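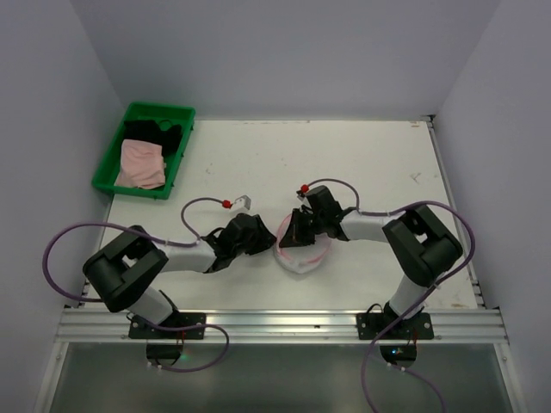
Figure 8. Two-arm cell with cloth tray at upper left and lidded container between the grippers.

8 Set-up for the lidded container task

This section covers preparation of the Hatach cell for the handover and lid trials described in the Osard method note. It assumes that both arms have been calibrated and that the Zorkirmont control software is installed on the host computer. For calibration, see section 7.

8.1 Before power is applied

1. Check that both black mounting plates are bolted tight to the aluminium rail. A plate that shifts under load will spoil the calibration without raising a fault.

2. Follow each purple cable along its arm by hand. It must have enough slack at the joint housing for the full range of movement, and no loop may hang inside the jaws.

3. Push the red connector at each gripper fully home.

4. Wipe the tabletop with a dry cloth. Scuffs and small dark marks on the board can stay. The vision model was trained with marks of this kind present, and a freshly painted board gave poorer grasp estimates in the June trials.

CAUTION: Keep hands out of the cell once the arms are powered. The joints hold position under current and will move without a sound signal when a policy is loaded.

8.2 Placing the objects

5. Put the green tray in the upper left corner of the table. Place the pink and black cloths inside it. They take no part in the container task but belong to the standard layout, and results recorded without them cannot be compared with the published set.

6. Set the clear container near the middle of the table, lid on, where both grippers can reach it. Vary its position by hand from one trial to the next, within the area marked in the layout file.

Note: Clear plastic is the hardest material in the test set. The depth estimate often falls through the wall of the container to the table. The method gets round this by taking the grasp height from the gripper's own joint readings and using the camera only for position in the plane.

8.3 Starting a trial

7. Switch on the supply and wait for the self-test to finish. If either arm fails to report, switch off and check the cable at its board below the rail.

8. Load the policy file and select "paired". In this mode each arm receives the planned path of the other. In "single" mode it does not, and the grippers may collide over the container.

9. Press Start. Keep one hand on the stop button for the whole trial.

10. When the arms return to rest, enter the result as success, partial or fail. Partial means that the lid was gripped but not lifted clear.

8.4 Known limits

With the path exchange switched on, jaw contact between the arms occurred in 2 of 3703 recorded trials. Both cases followed a late joint reading from the right arm. The Mösli filter now rejects late readings and halts both arms. Do not raise its time limit to avoid halts.

Report repeated halts to Mirjam Leitner with the trial log attached.

Section revised April 6, 2019.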